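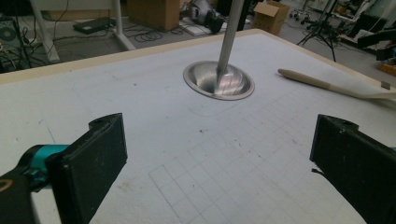

I have always kept my spatulas in a drawer and never had any trouble, one student wrote after the June session, so why give up counter space for a stand?

It's a fair question, and a drawer is fine in many kitchens. The trouble starts when the drawer fills up. Long handles get stuck under short ones, and the cook ends up digging around with one hand while the other is holding a hot pan. A stand keeps the few tools used every day in plain sight. The rest can stay in the drawer.

Hustutau Home Kitchens Course
Session 6: Storing hand tools on the counter
Handout revised 2024-07-02

What belongs on the stand

Go through your hand tools and pull out the ones you used in the past week. For most households that comes to eight or fewer. Anything used once a month goes back in the drawer. Sharp tools don't go on an open stand at all.

Check how each tool will hang. Some wooden spatulas have a hole in the handle and some don't. If yours has none, you can drill one or tie on a loop of cotton string. Sand the edge of a drilled hole before you use it - a rough edge catches on the hook and sheds splinters.

Choosing a place

Put the stand on a flat, level surface. A tall stand with a narrow base will rock if one side sits on a seam or a raised rim. Keep it at least 30 cm from the burners, and on the side of your working hand. People who share a kitchen should agree on the side before they start.

Light grid lines on the work surface are a help when you are trying out positions. Set the stand down, note the squares it covers, then work with it there for a day. If you keep bumping it with your elbow, move it over one square and try again. Write down each position so that you don't test the same one twice. 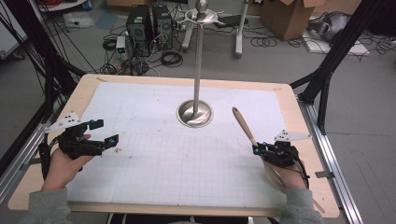

Leave room for the reach as well as for the base. A spatula comes off a stand at an angle, handle first or blade first depending on how it was hung, and it swings out farther than people expect. Jars and glasses should be out of that path.

Hanging order

Longest tools go on the far side, short ones in front. Spread the weight so the stand isn't loaded on one side only. Wooden tools should be dry before they go back up.

For next time

Bring three tools from your own kitchen, at least one of them wood. Read the Vumari notes on caring for wooden handles, pages 6 to 8.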